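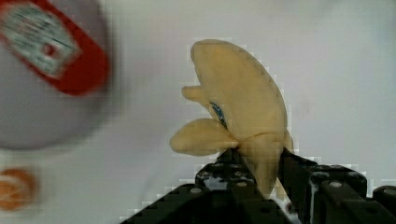

Grasp node: soft objects, second pass

Search this notebook
Search
All pages | My pages

09/12/2020

Good day on Flusto! The new force-limited close is in and I'm very happy with how it behaves on plush. The dolphin is the one I care about most, with that tapering lower body and a flipper that sticks out right where the left finger wants to go.

What changed: the old close command went to a target width and stopped. Fine for blocks, useless for anything that squashes. Now the node closes at a slow fixed speed, watches motor current, and hands over to a hold controller once the current stays above threshold for 20 consecutive samples. Loop runs at 100 Hz. Birutė wrote the handover so it can't bounce back to closing unless the planner asks -- much cleaner than my version from February, which chattered like mad.

Ran 30 closes on the dolphin with the threshold at 414 (raw counts, still not converted to anything sensible, sorry). Held through the lift on all but two. Both misses had the grasp point too far down the taper, so that one is on perception and I have the bags saved.

Perception notes:
- The segmenter does well on pale beige fabric over the off-white surface, which I did not expect at all. The outline along the back is a bit ragged but the centroid is steady.
- The wrist view gets blurry for anything close to the lens. The big round gray thing with the red band comes through as mush, and the label can't be read. The depth filter should throw it out before clustering. Right now it goes in as an obstacle with a silly radius, and the planner swings wide to avoid it.
- Finger mask needs redoing. Scuffs and bolt heads on the black fingers leak through as tiny "objects". Margus Tamošiūnaitė has a mask generator from the Luik repo that renders straight from the joint state, and I'd love to steal it.

Fabric creases quite a lot where it's pinched. I tried a lower threshold for a few closes and it looked gentler, but I didn't log those properly so they don't count. Do it again with logging on!

Planner: approach angle is now scored together with free space on both sides of the fingers. Tiny change in the cost function, lovely difference in the paths.

To do
- convert raw counts to newtons
- depth filter before clustering
- ask Margus about the mask code
- Birutė Rozīte to merge the handover branch, then tag it
- rerun the two misses from the bags with the grasp point moved up

Recent entries
Zadcombe bench: clock drift between nodes
Wultside demo config, what to keep
Hold controller gains, first try
Why the planner log fills the disk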